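Do the rules fit the bench? A review of safe-working guidance for small robot arms

Student project report, 15 May 2018

Where this started

Our department asks every student who wants time on a robot arm to sign a safe-working sheet first. The sheet has 60 rules on it. I signed it in my first week, as everybody does, and I don't think I could have repeated five of them by the afternoon. My project was meant to compare two sets of gripper settings. After a month I asked to change the topic, and with my supervisor's permission I looked at the rules themselves.

The sheet was put together from three places: an older guide written for the Dolura workshop, the handbook that came with the Grelter arm, and a set of notes by the firm Zamfir, which trained our technicians. Where the three disagree, the sheet usually just prints all of them. Rule 9 says the arm must be stopped before anyone reaches on to the table. Rule 31 says it may be slowed. Rule 44 says to use judgement. I would like to know whose.

What I did

I kept a log of every session I took part in or sat beside, 112 in total, and wrote down each time a rule came into play, whether it was kept, broken or simply couldn't be applied. That gave 591 entries. I did the sorting alone, and a second person might well have sorted some of them differently, so I would not lean hard on small gaps between the groups.

Most of the entries came from just 4 rules: clear the table, know where the stop button is, check the gripper before moving, and tell others before you start. The other 56 hardly turned up. Some can't turn up. Rule 17 covers a foot pedal we don't have.

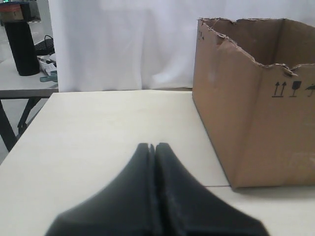

The clear-table rule gave the most trouble. The wording is "the work area shall be free of all items", and taken at its word it would stop the work altogether, as an arm that is learning to handle things needs things to handle. People got round this by deciding that whatever they had put there was part of the task. Sometimes that was fair. At other times it covered a mug. The rule also has nothing to say about where the work area ends, or whether a bench within reach of the arm counts as part of it.

The gripper check did better. It is short, it names what to look at, and it comes at a moment when the person is standing there anyway. Even so, a tick in the box only tells you that a box was ticked. I found sheets with the whole week's ticks in the same pen and the same slant, and I would not offer those to anyone as proof of safety.

What the Bestadard plan would change

From July the department wants to move to Bestadard, a scoring system that gives each lab a mark for how fully its sheets are filled in. I am doubtful. It rewards full paperwork, and our paperwork is already full. A lab that writes down a near miss would lose marks against one that keeps quiet. When I raised this I was told the score is "only a guide", which is also what I was told about rule 44.

What I would do instead

Cut the sheet to one side of paper. Draw the work area on the table with tape and say that anything inside the tape must be listed before the arm moves. Pick one wording for stopping the arm and delete the other two. Keep near-miss notes apart from any score.

I can't show that this would prevent a single injury. There were none in my log, so there was nothing to compare. The same goes for the present sheet, though its cover page claims that it "ensures" safe working. I have asked for that word to be taken out and have not had a reply.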